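Getting your packing bench ready for automation, step 2: settle the hand work first

If you've come over from step 1, welcome back, and put the kettle on – this one takes an afternoon. Before the Stidik arm picks up a single pen at your place, the people who do the job now need to agree on how it's done.

Start by laying a few pens on the white bench, side by side, tips all facing the same way. Pick up one at a time, gloves on, and hold it by the barrel so the tip end stays clear. 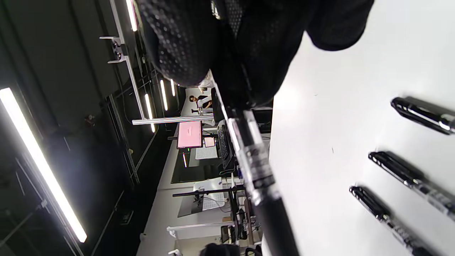

Do that for a whole tray of 29, at your ordinary pace, and jot down anything that makes you stop and fiddle. Elango Subramaniam, who runs our bench at Rivent, filled two pages, and nearly all of it went into the program.

Next, talk about the jobs. Our packers moved over to checking and colour matching, and it took until March before everyone felt comfortable with that. Please have that chat early, over a cuppa if you can, and write down who will be trained on what.

Step 3 covers setting the tray height.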